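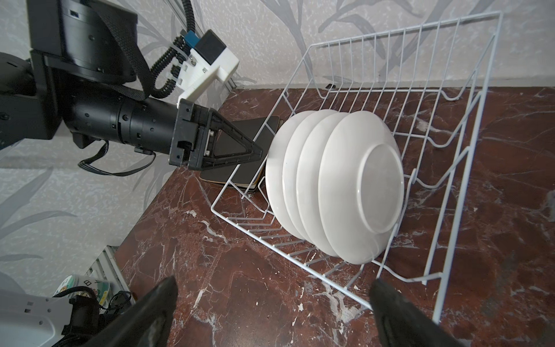

M. Obradović
Applications engineer, Drilent

Visit report: Grivano, two-arm test cell, Flunitz
Tuesday, November 5, 2019

The train to Flunitz takes longer than the timetable promises, and I arrived at the Grivano building when the others had already received their badges. I missed the introduction and a part of the coffee. For this reason my report begins with the cell itself, and for the history of the company please look in the brochure, which I left on the shelf by the printer.

Our question for this visit was simple. We want to handle tableware with two small arms, and we have to decide between the open-frame fingers and the solid fingers which we use at present. In February we have tried the solid ones on our own plates, with a result that most of you remember. Grivano has used the open-frame type for a longer time and offered to let us work with it for one day.

The cell

It is built from aluminum profile, with a marble work surface and gray panels with a leaf pattern on the walls. I asked about the pattern. They told me that a plain white wall gave them a model which worked only in front of a plain white wall, so they now prefer a background with something in it. The veins in the marble have the same purpose. I find this a good idea and it is cheap to copy.

The arms stand on one common rail at the front edge. Each one carries its own camera at the gripper, and the cable goes along the arm in a corrugated conduit. On the left arm the conduit is fastened with zip ties. At Drilent we have always worried about zip ties. The hosts answered that they replace them often and that a broken tie has never stopped them for long.

The task for the morning was plates in a wire dish rack. The plates are white ceramic, the rack is white too, and I considered this a hard combination for any camera. I was allowed to drive both arms by hand from the leader station. My first impression is that the movement feels light, but the wrist answers a little later than the elbow, and one must learn to wait for it. After a short time I stopped noticing it.

The finger is a triangle with an open center and a point at the end. The point is the useful part. Our solid fingers are too thick to go between two plates when they stand in neighboring slots, and we must come from above. With the pointed finger I could approach from the side, low, and touch the rim where I wanted. The complete gripper with its camera weighs 549 grams according to their sheet, and ours is heavier, but I do not want to write a number before I have weighed it without the adapter.

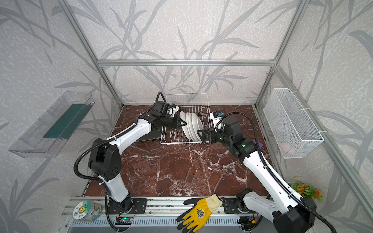 Comparing the camera positions

Grivano records from the wrists and also from one fixed camera which sees the whole cell. We have only the fixed view, so I was interested in what the wrist view gives. They switched off the views one after another while I was driving.

With the fixed view alone I could bring a gripper to the rack without trouble, but I could not judge the last centimeter. The white plates look like one thick object. With the wrist view alone I had the opposite difficulty: the rims were very clear, and I lost the feeling of where the second arm was. Both together was comfortable. I would not recommend that we order only one of them.

There is a price for this. The wrist camera sees its own fingers all the time, large and dark at the lower border, and when they close they cover a part of the object. A colleague from another company asked if the camera could be moved higher. The answer was that they tried it, and then the camera touched the profile at the top of the cell.

The square plate

After lunch they gave us a square black plate, glossy, with a thin light line around the inside. I was sure that the camera would have problems with the gloss, and I expected the corners to be the difficulty for the fingers. A round plate can turn a little in the grip and you can still put it in the rack. With a square one the angle matters, and if you take it by one edge, the corner is hanging lower than you think.
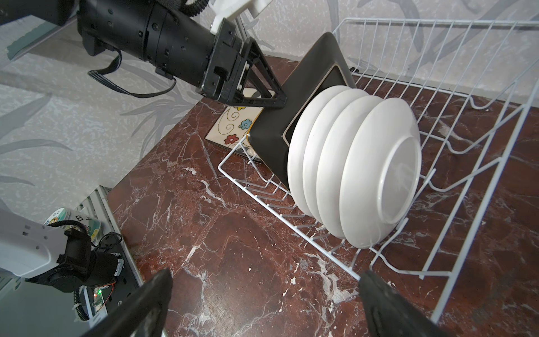
I needed several attempts before I was satisfied with my approach. What helped me was to take the upper edge from the side of the arm, keep the plate inclined, and bring the lower corner down beside the white plates before correcting the angle. The hosts do it faster and with less correction. They have recorded 2,967 runs in this cell, 254 of them with square plates, and they said the square ones are still the weaker group.

About the gloss I was wrong. The light line on the plate is easy to see from the wrist, and the black surface separates very well from the white wire. The white plates in the white rack gave me more work all day.

What I would like to do next

I would order one pair of the open-frame fingers and mount them on our left arm only, so that we can compare with the solid ones on the same day and with the same plates. The screw pattern is different from ours and an adapter must be printed. Grivano promised to send the drawing.

I would also like to add wrist cameras, if the controller has free ports. I did not check this before I left and will do it this week. The question of spare parts I forgot to ask, and I have written to them about the delivery time of the finger pads.

My travel expenses are in the usual folder. The receipt for the bus is missing, the machine had no paper.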